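Drunport Public Library
The library's listening collection reopens to all cardholders in June. In this thread we set out what is changing, what is staying the same, and how residents can take part. 1/12

Drunport Public Library
The collection began as a shelf of recorded books for patrons with low vision. It now holds 986 titles, including novels, local history, language courses and a growing number of oral histories recorded in the county. 2/12

Drunport Public Library
The loan period for all audio titles will be 27 days. The former two-week period was too short for longer works, and many patrons told us they were returning books with several chapters left to hear. Renewals may be made once, by phone, at the desk or through your account. 3/12

Drunport Public Library
Late fees on audio titles have ended. Fees already on an account for these items will be cleared by staff. Patrons do not need to call or fill out a form. Replacement charges for lost or damaged discs remain in place. 4/12

Drunport Public Library
The Drovalano Oral History Project is now part of the main catalog. It contains interviews with mill workers, ferry crews, school cooks and farm families, most of them recorded in kitchens and living rooms. Neusa Lins led the cataloging and wrote the subject guide, which is available in print at the reference desk. 5/12

Drunport Public Library
Several of the interviews are in Portuguese and Spanish. English summaries have been prepared by Elba Sepúlveda and Maiara Bezerra. Full transcripts will follow as they are checked with the families - a step we do not intend to rush. 6/12

Drunport Public Library
Listening in the building remains free and does not require a card. Patrons may use the four booths on the second floor or any seat in the quiet reading room, provided that headphones are worn. Please keep the volume at a level your neighbor cannot hear. 7/12

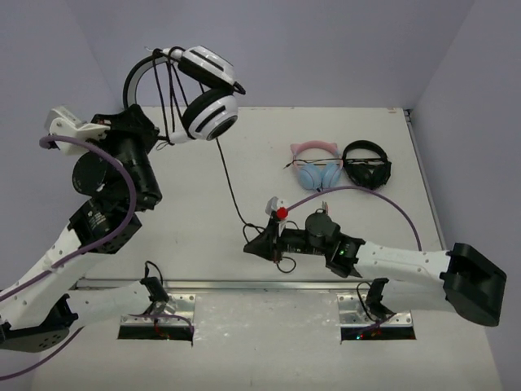
Three pairs of headphones, one of them white and black.

Drunport Public Library
Booths may be reserved for up to two hours. Walk-in use is welcome when a booth is open. School groups should write to Natanael Batista in Youth Services at least one week ahead, giving the grade level and the number of students expected. 8/12

Drunport Public Library
The evening listening club will meet monthly in the Lappalainen Room at 6:30 p.m. Members hear one chapter or one interview together and then discuss it. The first selection is a ferry pilot's account of the winter the river froze as far as the lower landing. Coffee and tea will be served. 9/12

Drunport Public Library
We are also accepting new recordings. Residents who would like to be interviewed, or who hold family tapes they are willing to share, may contact Vichien Intarasuk in Local History. Original tapes are copied and returned to their owners. The library keeps the copy only with signed permission, and contributors may ask that a recording stay closed for a set number of years. 10/12

Drunport Public Library
A note on tape condition: please do not attempt to play old reels or cassettes before bringing them in, and do not rewind them. Leave them in their boxes, keep them away from heat, and write down anything you remember about who is speaking. A first name and a street are often enough for staff to begin a record. 11/12

Drunport Public Library
The first 100 residents to register for the summer listening program will receive a printed copy of the Drovalano subject guide. Registration is open at the main desk and at the Stitier Street branch. Questions may be left as replies to this thread and will be answered during library hours. 12/12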